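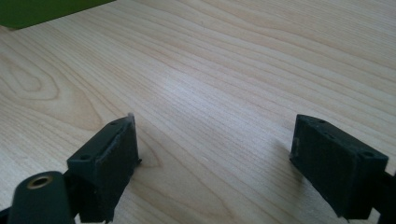
Sunday, April 26, 2020

6 min read

Changing the finger pads on the hand gripper

I promised two weeks ago to write how I look after the hand gripper, and then I did not do it, so now I make it in one go. It is for the people who have built the same model from the Plunura drawings, and also for me, as I always forget the order of the screws.

For new readers: this is the gripper you carry in your hand, with two printed fingers and a small camera which looks down on them. You do a task with it and the recording goes later to the arm. The arm at our workshop in Delley has the same fingers, so if the pads on my hand tool are different from the pads on the arm, the arm closes on a cup a bit too late or a bit too hard. For a long time I did not believe that this could matter so much. I was wrong, and Raphaël Gautier was right, and he reminds me of it.

When to change

I write down every recording in a notebook. The last set of pads made 1,261 of them before I was not content any more. The set before that made only 386, but I had used a glue for shoes, and this was a bad idea. It becomes hard like glass and then the pad lifts at the upper corner, and once it has lifted, dust goes in and you can never press it back.

So look first at the edges. A pad which is good lies flat until the rim. If the rim becomes frayed and you see a paler line around the dark surface, it does not mean the pad must go today, but I look at it each morning from then. I push sideways with my thumb. If the pad moves under the thumb and comes back slowly, I change both. Always both! I tried one time to change only the left and the gripper pulled every pencil to the right side.

What I use

The pad is cut from a thin rubber sheet I buy from Kostiuk, the shop near the station. They sell it by the roll but they will cut you a piece if you ask kindly. For the glue I have now a contact glue which stays a little soft. Then a sharp knife, a flat wooden stick, alcohol for cleaning, a hex key, and a piece of old cotton shirt. Do not use paper from the kitchen, it leaves hairs.

Taking the finger off

Switch off the camera before all. I say it because the cable is short, and if you turn the tool over on the bench you will pull it.

Each finger has two screws from the top. Loosen the outer one first, half a turn, then the inner one, half a turn, and so on until both are free. If you take one out completely while the other is tight, the finger turns a little and presses on the edge of its hole. The plastic is not so strong there. I have broken one finger in this manner, in October, and I had to wait 51 hours for a new one, because the printer at Prarnel was busy with other things and then it stopped in the night.

Mark the fingers on the underside, L and R. They look the same but they are mirrored.

The brass inserts

While the fingers are off, have a look at the brass inserts in the body. These are the small rings with thread which you push into the plastic with a soldering iron. If one of them turns together with the screw, it has lost its hold. Please do not put glue in it. The glue runs to the thread and afterwards you have a screw for eternity. Heat it again, only for a short moment, push it down until it is level, and hold it there with something flat and cold. I use the back of a spoon.

If it turns again the week after, print the part new. I tried to save such a part three times and it cost me more evenings than the printing.

New pads

Peel the old pad from the top to the bottom, slowly. What remains of the glue you can roll away with the thumb, it takes patience. Then alcohol, then wait until the surface is dry. The printed face is rough and this is good for the glue, so do not sand it smooth. I did that the first time, I was very proud how nice it looked, and the pad fell off by lunch.

Cut the pad a little too large. Put thin glue on both sides, wait as it says on the tube, and lay the pad from the lower edge upwards, pressing with the wooden stick so the air goes out. After this I close the fingers on a folded piece of the shirt and leave them overnight with a rubber band around. In the morning I cut the excess with a new blade, holding the blade flat against the side of the finger.

Putting it back and checking

Tighten the screws in small steps again, inner and outer by turns. Not too strong. When the finger does not move, stop.

Then open the gripper fully and hold it low over a table. I look at the camera picture on the laptop, and I want to see both fingers at the same height, both leaning the same amount, and free table between them. I compare with the picture I saved when the tool was new. If one finger stands more inside, it is nearly always a crumb of glue under the foot. Take it off, clean, once more.

A table with a shiny finish gives you a bright patch in the middle and the exposure goes up and down when you move. For checking the fingers it does not disturb me. For recording I turn the lamp to the side or I put a cloth.

At the end close it on a sheet of paper and pull. The paper should resist over the full height of the pad. If it slides out at the top but holds at the bottom, the pad is thicker below, and I am sorry to say that you begin again with the knife.

Raphaël asks if I can write also about the spring in the handle. Yes, but I must first understand why mine makes a noise when it is cold in the workshop. If you have the same noise, write it in the comments, with the length of your spring please.

14 shares
2 comments

Recent posts
A better holder for the camera cable
Kostiuk has the thin rubber again
What I learned from a broken finger
Calibrating the arm in Delley, second try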